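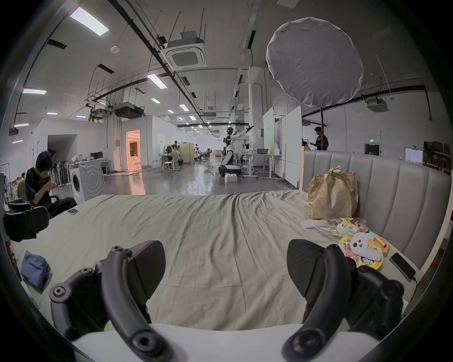
Início Artigos Categorias Índice alfabético Contato

Este site utiliza cookies para melhorar a experiência de navegação. Ao continuar, o usuário concorda com a nossa política de privacidade. Aceitar Saber mais

Lençol

Lençol é a peça de roupa de cama, em geral retangular, que se coloca sobre o colchão ou entre este e as cobertas. Serve de superfície de contato com o corpo durante o sono e protege o colchão do suor e do desgaste. Distinguem-se o lençol de baixo, que reveste o colchão, e o lençol de cima, ou sobrelençol, que separa a pessoa que dorme do cobertor ou da colcha. Um jogo de cama costuma reunir os dois lençóis e as fronhas correspondentes.

Etimologia

A palavra portuguesa deriva do latim linteolum, diminutivo de linteum, "pano de linho". A mesma raiz originou o espanhol lenzuelo, hoje de uso restrito, o italiano lenzuolo e o francês linceul, que passou a designar a mortalha. O espanhol corrente emprega sábana, de outra origem. O plural em português é lençóis, forma que aparece também na toponímia e em expressões como "lençol freático", em que o termo indica uma camada extensa.

História

O linho foi durante séculos a fibra preferida para a roupa de cama na Europa. A sua preparação exigia maceração, espadelagem, assedagem e fiação, trabalhos em grande parte domésticos, e o valor das peças explica a frequência com que elas figuram em inventários, dotes e testamentos. Nas casas de menores recursos usavam-se a estopa, obtida das fibras mais curtas do linho, e o cânhamo. Os lençóis de uso diário eram remendados repetidas vezes; quando o centro se gastava, a peça podia ser cortada ao meio no comprimento e recosida pelas ourelas, de modo que as partes menos usadas passassem para o meio.

O algodão ganhou espaço com a mecanização da fiação e da tecelagem, a partir do final do século XVIII. Os teares estreitos obrigavam a unir dois ou mais panos por costura longitudinal, e a difusão de teares mais largos permitiu fabricar lençóis inteiriços. No século XX, as misturas de algodão e poliéster reduziram o tempo de secagem e a necessidade de passar a ferro. Em seu estudo sobre enxovais rurais, Florêncio Pacheco observa que as peças de linho bordadas continuaram a ser guardadas em arcas muito depois de o algodão ter tomado o uso cotidiano.

Tecidos e ligamentos

A armação mais simples é o tafetá, em que cada fio da trama passa alternadamente por cima e por baixo dos fios do urdume. O percal é um tafetá de algodão fechado, de toque fresco e acabamento fosco. No cetim de algodão, os fios flutuam sobre vários outros antes de se entrelaçarem; um dos ligamentos correntes é o cetim de 5, de superfície lustrosa e mais sujeita a fios puxados. A flanela é cardada para levantar as fibras, o que aumenta a retenção de ar. A malha, formada por laçadas, é elástica e amarrota pouco.

A densidade do tecido costuma ser indicada pela contagem de fios por polegada quadrada. Quando se contam separadamente os cabos de fios retorcidos, o valor cresce sem que o pano se torne mais denso. Kevser Akyol, em levantamento de etiquetas comerciais, registrou um jogo anunciado com 926 fios cuja contagem por fio simples era muito inferior. A autora considera o comprimento da fibra e o acabamento indicadores mais seguros de durabilidade.

Formatos

O lençol plano tem as quatro bordas embainhadas e prende-se por dobras sob o colchão. A bainha da cabeceira é em geral mais larga e pode receber bordado, renda, vivo ou ponto ajur. O lençol com elástico, ou ajustável, tem cantos costurados segundo a altura do colchão. Colchões de maior espessura levaram os fabricantes a oferecer cantos mais profundos. As dimensões variam conforme o país, e a mesma designação comercial pode corresponder a medidas diferentes.

Uso institucional

Em hospitais e hotéis, a roupa de cama segue circuitos próprios de recolha, lavagem, inspeção e reposição. O canto dobrado em ângulo, chamado canto de envelope ou canto hospitalar, mantém o lençol plano esticado e integra a formação em enfermagem. Ashley Goodall e Ferhat Soylu descrevem a rotina de uma lavanderia em Skellville que trabalhava com 4 jogos por leito e retirava as peças de circulação ao primeiro rasgo fora da bainha. As peças descartadas eram convertidas em panos de limpeza.

Conservação

Os lençóis de algodão e de linho suportam temperaturas de lavagem mais altas que os de fibras mistas. O algodão não pré-encolhido perde parte do comprimento nas primeiras lavagens. A secagem prolongada ao sol direto pode desbotar os tecidos tingidos. O linho passa-se com mais facilidade ainda úmido. Para o armazenamento demorado, recomenda-se local seco e ventilado, com mudança periódica das dobras, onde as fibras tendem a enfraquecer.

Ver também

Colcha
Enxoval
Fronha
Percal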